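**Teaching by hand: notes from the tray-loading work**

The Korum arm at Vindutlow has now been taught to load a serving tray by two different routes, and readers have asked how the routes compare. Both rely on a person doing the job through the robot while joint angles, finger opening and camera pictures are logged.

In hand guiding, the motors are switched to a mode in which they carry only the weight of the arm. The operator takes hold near the wrist and moves it through the task. It needs no extra hardware and most people manage a usable pass on their first morning. The drawback is that the operator's own hands and sleeves end up in many of the pictures. A model trained on those pictures may come to depend on them, and they are absent when the arm runs alone. The usual remedy is to record the path by hand, clear the operator out of the way and play the path back with the cameras running. Playback doubles the time per pass, and the objects have to be put back where they were to within 4 mm for the grasp to land.

In remote control, the operator works a smaller leader arm and the larger arm copies it. Pictures come out clean in one go. What is lost is the sense of touch. Our leader arm, built by Laruso, returns no force, so the operator judges contact by eye alone. New operators squeeze too hard and come down too fast. With rigid crockery this costs little. With a thin plastic cup it ruins the pass, and the cup has to be swapped before the next one.

We logged 232 passes by remote control before the spring break and kept all of them, including those in which the object slipped. Of these, 39 were marked as failed by the operator at the time. Opinion here is divided on whether failed passes should go into training. The present rule is that a pass stays in if the operator recovered without letting go of the leader arm, and is set aside otherwise. Set aside does not mean deleted — the files are moved to a separate folder with the reason written in the log.

A few working points have been agreed since the last issue:

- Start each pass from the parked position. Passes begun from wherever the arm happened to stop have proved hard to line up afterwards.
- Move at a steady pace. Long pauses are recorded as faithfully as movement, and the trained arm will pause in the same places.
- Change the layout between passes. A cup which always lies in the same spot teaches the arm the spot and very little about the cup.
- Press the end pedal only after the fingers have opened fully.

The third point is the one most often neglected. Operators tidy by habit, and left to themselves will set cups upright in a row. The task sheet now asks for cups and cans to be laid on their sides, mouths pointing in whatever direction they fall, with bowls close enough that the fingers must choose an approach.

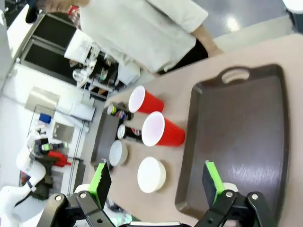

Issue 14 | Page 6

The brown tray is the target for loading. Lying flat, it is easy to reach from above, but its raised rim sets a minimum height for the carry, and an object brought across too low will catch. The bowls are the simplest items for a two-finger grasp, with one finger inside the rim and one outside. Cans on their sides are less forgiving, as a grasp taken off centre tends to turn them. The green finger pads have the advantage of standing out well against white crockery, which helps the operator when judging distance from the wrist view.

The wrist camera remains the most useful of the views for the last few centimetres of an approach. It is poor for planning the carry, and operators are asked to glance up at the table between grasps.

The Wegener control box has been set to stop recording after 2000 frames. Anyone whose passes are being cut short should check first for a long wait at the start, and only then ask for the limit to be raised. A comparison of the two methods on the same objects is planned for October, with equal recording time allowed for each, playback included.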